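Sunday, December 15, 2024. So the two-arm cell at Dolside quit on us again — a thread.

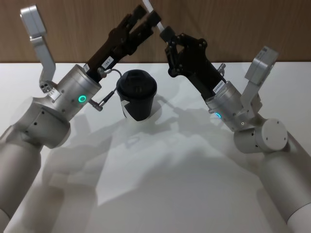
Filed under: Robots / Faults & near misses

Coffee cup handling, both arms sharing one table. Silver arms, black grippers, not much air between them up there.

What went wrong: the left arm stopped dead mid-reach on Friday's run and the right one kept going. It's supposed to halt when its partner halts. It didn't, and the grippers bumped. Soft bump, but still!

Édgar Cáceres hit the e-stop (fast hands, thank you Édgar) and we pulled the logs. The stop signal from the left controller went out fine. The right one didn't act on it for 2 seconds.

2 seconds is forever when the fingers start out that close together.

First guess was a bad cable, so I swapped it and ran 31 cycles. No fault. Felt pretty good about myself, went to lunch.

Cycle 126, same thing. Ugh.

Bronisława Dudek found it in the end — an update back in March had put the halt message in the same queue as the status chatter. Busy queue, late stop. She moved it to its own line and we're retesting at quarter speed.

We've also added a hardwired stop between the two controllers. Should've been there from day one, and yes, that's on me.

If you run a pair like this, stop one arm on purpose and time the other. I'll post our numbers once the slow runs are done.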